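Writing my aunt's obituary

My aunt Anežka Jelínek passed away in September, and the job of writing the obituary came to me. I had never written one. The Kurkstead paper charges by the line and wanted it by noon the next day, with a limit of 600 words.

I started with the facts. Full name, age, where she was born, who she married. Then the family list, which took longer than all the rest. She was one of six children, and I had to call my cousin Marloes in Hotholm to get the birth order right.
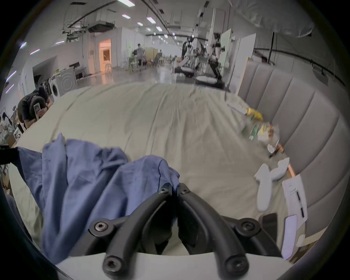 Do you have to list every grandchild by name? The paper doesn't require it, and plenty of families just give the number. We named ours.

The part about her work was easier. She kept the books at Ragnarsson until she retired, and she sang alto in the church choir in Rustesness. I put both in and left out the dates I couldn't confirm.
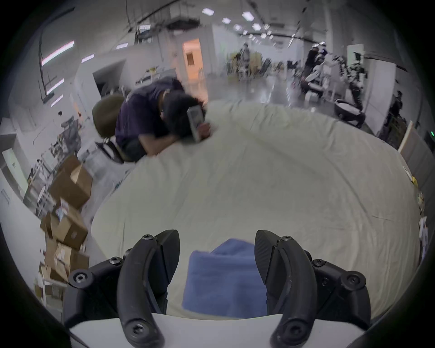

I also had to decide where the stepchildren went. I put them in the same sentence as the others, in order of age, with no label. She never used one at home, so I didn't see a reason to start.

I posted the draft here that evening and asked for corrections.
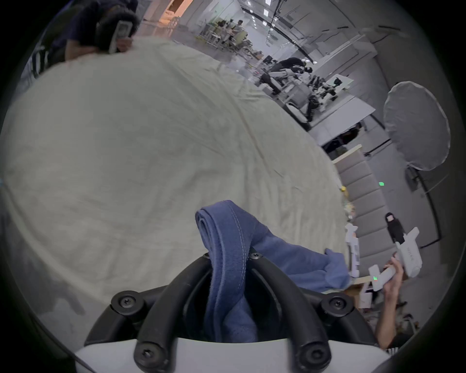 Vratislav Bednárik wrote back that I had left out her brother Čestmír, who died as a baby, and that she always counted him. He was right. I added him to the line with the others who went before her — it cost five dollars more.

The funeral home read it over and changed one thing, the time of the visitation.
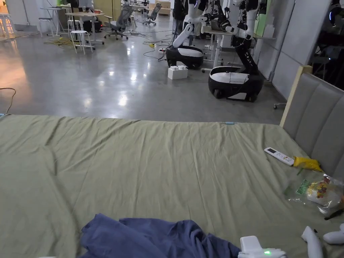
The paper ran it on page three with the photo from her retirement party. I bought extra copies for the cousins and still have a few, so write to me if you want one mailed.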